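Reading by a better light: Hryhorii Karpenko on setting up a home study space

Few people give much thought to the light they read by, according to Hryhorii Karpenko, who has advised on study spaces at the Prelmont Adult Learning Centre for 11 years. The Centre spoke with him in February, ahead of the new evening term.

Mr. Karpenko's work began with a simple complaint. Learners returning to study after many years reported sore eyes and headaches by nine o'clock at night. "They blamed the textbooks," he said. "I went to see where they were reading, and most of them had one ceiling fixture behind their heads. They were working in their own shadow."
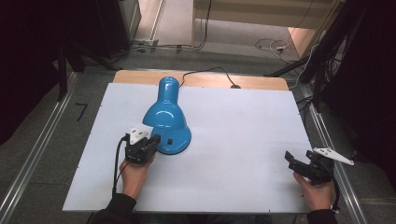
Karpenko recommends that learners begin with the ceiling light and add to it. A single bright source in a dark room tires the eyes, he said, and the colour of the bulb matters less than its placement. The second source can be modest. A small desk lamp such as the blue one shown, with a bell-shaped shade and its switch on the front of the base, is enough for most reading. "I would choose a switch I can find without looking," he said. "The ones on the cord always end up on the floor."

He advises right-handed writers to place the lamp on their left, and the reverse for left-handed writers. As for bulbs, he suggests 700 lumens for fine print. 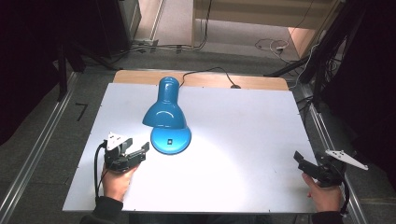

Older learners may need more than that, and Karpenko encourages them to try several bulbs before settling on one. "My mother read under the same bulb for years and thought her eyes were failing," he said. "She needed new glasses as well — but the bulb came first."

The Centre's next drop-in session on home study will be held on Tuesday evening in the Braltivholm Room. Registration is not required.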